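Subject: Re: [dandside-families] Death notices moving to Plavia
From: Marisol Mahmoud
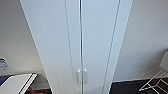
White wardrobe, two doors.

On the proposal to move our death notices page over to Plavia, the secretary wrote:

> Pronerix have told us they will stop hosting the notices page
> at the end of May. Plavia have offered to take the lot, old
> notices included, at no cost to the society. Families would
> fill in a form (name, age, place, service details, survivors)
> and the notice would be written for them and put up within
> the hour. They would also be able to light a candle online.
> Unless anyone objects I propose we say yes.

I object, or at any rate I want some answers before we say yes.

First, "at no cost". Who pays, then? I looked at three towns whose notices Plavia already carries. On each one the service time was underneath a button for ordering flowers, and I had to scroll past two more of the same to find the name of the church. One asked for my email address before it would show me the survivors. If that is the free version I'd like to know what our members' families will be looking at on the worst morning of their year.

Second, the writing. I have been indexing the Dandside notices for long enough to know what goes wrong in them, and it is nearly always the survivors. Stepchildren get left out. A first wife turns into a sister. In the last batch I did there were 71 notices and 27 had been corrected by the family after they first went up, mostly for a name or a relationship. A form that makes a paragraph out of boxes will not ring the daughter to ask whether Auntie Jean was an aunt by blood. What happens to corrections at Plavia? I could find no mention of them. I did find a notice where the man was "preceded in death by" his own grandson, who was also down as a pallbearer. Somebody ticked the wrong box and there it still sits.

Third, the old notices. We have nearly 1000 of them, typed up from the paper by people on this list, several of whom now have notices of their own. "Take the lot" could mean they keep a copy, or it could mean they own them. The Sorensen family gave us theirs on the understanding that the addresses stayed off the public page. Has anyone told Plavia that? Has anyone told the Sorensens?

I don't much care for the candles either, but I accept that is taste.

What I would want to see before a vote:

The actual agreement, all of it, sent to this list.
A plain statement of who can change or remove a notice, and how long it takes.
A full copy of our own files, handed to us before anything is switched over.
What Pronerix would charge to keep us for another year. I have heard 20 pounds a month and I have heard double that, and neither from Pronerix.

If the answer to the last one is the lower figure then I can't see what the hurry is, and we could pay it out of subscriptions while we look for somewhere decent.

I am happy to write to Plavia myself if the secretary would sooner not. I would copy the letter here first.

Marisol

--
To leave this list, send a blank message with "unsubscribe" in the subject line.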